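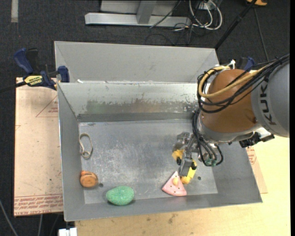
Should pupils take notes while a story is read aloud?

Let them listen first and write afterwards. A child of eleven hunting for a rubber hears very little of chapter 4.

Week 12 handout, Drallwood Teaching Certificate

Retelling: set it within the hour, while the plot is still in one piece. Twelve lines is plenty. Expect the dog to get nine of them.

Narration cards: the Lebrun set is fine, if beige in spirit. Home-made ones work as well and cost you an evening.

Reading for next time: Mustine, section 11. Bring one retelling, spelling uncorrected.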